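Clillelside Community Lunches: how we're getting on

Dear Þórey,

You asked for something less stiff than the last report, so I'm writing this one the way I'd tell you over a cup of tea. It covers everything up to the end of October, and the receipts are coming separately.

We're now serving lunch every Thursday at noon and we've done 17 of them since your grant came through. The best turnout was 128 people, in the week the school was shut, and I don't mind saying the soup got rather thin by one o'clock! Most weeks are calmer than that, and the regulars like it better when they can hear each other.
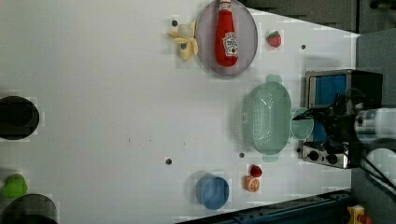
The money first, as I know your board will turn to that page. We've spent £3228 so far, nearly all of it on food and the hall. The hall rent went up in the summer without much warning, which I did grumble about, and they let us have the small room free on setting-up mornings to make up for it. Vegetables come from Favard at the market (he knocks a bit off if we take whatever's left) and bread is from Ouali, who deliver to the door.

The one thing I got wrong was tea towels. I budgeted for a dozen and they vanish like socks. Please could we move a little from the printing line to cover more? We've hardly printed anything, as word gets round the estate quicker than any leaflet.
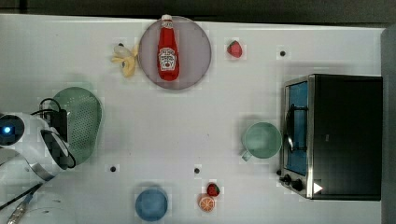

Cooking sessions

These started later than I promised you. The first date clashed with the bus changes and only two people could get to us, so I put it back and tried again after half term. Since then we've had a steady group of 9, which is plenty for one cooker. They've done lentil soup, fish pie and a very lively attempt at flatbreads — the smoke alarm joined in.
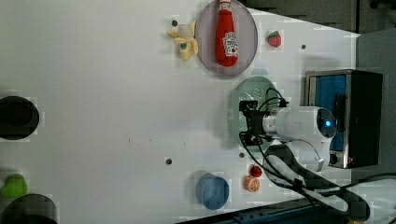
Banana on the left, ketchup on the plate.

What people ask for most is cooking for one. Several of them are used to feeding a houseful and can't get the amounts down, so I'm rewriting the recipe sheets in smaller portions, with bigger print. Zimora have offered to look over the sheets for allergy wording before we hand them out, and I've said yes please.

What's next

The plan up to Easter is to keep lunches weekly, add an evening cooking session for people at work, and find a second person with a food hygiene certificate so I can have a week off — I do want one! I'd also like to talk to you about a bigger fridge. Ours is full by Wednesday night and the milk ends up in a cool box.
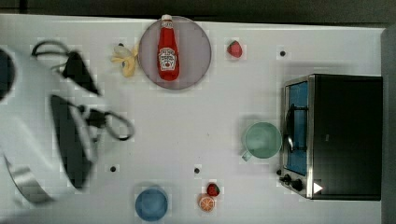

The white tabletop, with the orange slice and strawberry.

Come and eat with us if you're over this way. Lunch is on the table at noon, and pudding goes fast.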